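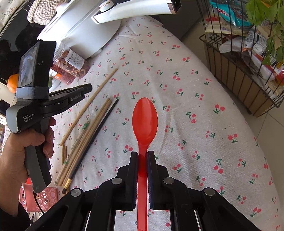
Slide 2: red spoon, held by the handle. Chopsticks still to go.

Start with the spoon. Pause here - somebody always claps.
A spoon is the easy one. Now point at the chopsticks. Thin, round, happy to roll, and my aunt expects them in pairs.
Ratih's question from October: would you let it set the table for guests? My answer: for guests I don't like, yes.
Sturka numbers: 286 tries at cutlery, 19 I'd rather not discuss. Discuss them anyway.
Hand over to Dae-han for the dishwasher part.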